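Service Robotics, Unit 5: Can machines do the chores yet?
Handout to accompany the lecture of Fri 7 March. Notes by Vernon Sutherland, revised by Jingyi Li.

5.1 What counts as a chore
For this unit a chore is a short manual task with a known end state: a shelf restocked, a drawer emptied, a tool returned to its place. The person asking does not say how to do it. Shop-floor tasks differ mainly in that the fixtures are known in advance and the parts repeat. Household tasks seldom allow either assumption.

5.2 Where the difficulty lies
Moving an arm to a given point is largely solved. Choosing where to take hold of an object, and keeping hold of it through the next step, is not. The Hener exercise used in January ran 1,006 simulated pick attempts over 30 object models. Most failures came in the moments after contact -- the object turned in the fingers, or was held in a way that blocked the next action.

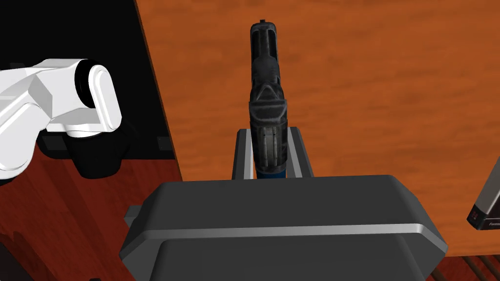 Parallel grippers remain the usual choice for mixed work. They have one closing motion, they are cheap to model, and their faults are easy to read from a log. Their weakness is shape. Two flat plates suit a box or a block; on an angular object such as a handgun, clamped upright by the grip, the plates bear on the sides only and the longer part stands clear above them. A small error in the closing position then becomes a larger one at the far end. Treat any such hold as provisional until the arm has moved with it under load.

5.3 Simulation and the real bench
Simulated contact depends on the friction values chosen. Elteck's course model uses a single coefficient per object, so a textured surface and a smooth one on the same item behave alike. Do not carry success rates over to the bench without a separate test.

5.4 Present position
Fixed shop-floor tasks: yes, with fixtures. Mixed shop-floor tasks: partly, with supervision. Household tasks: single steps only. Chains of 12 or more steps are still unreliable.

Reading for next week: Zheng notes, section 2; Callemano lab sheet on regrasping.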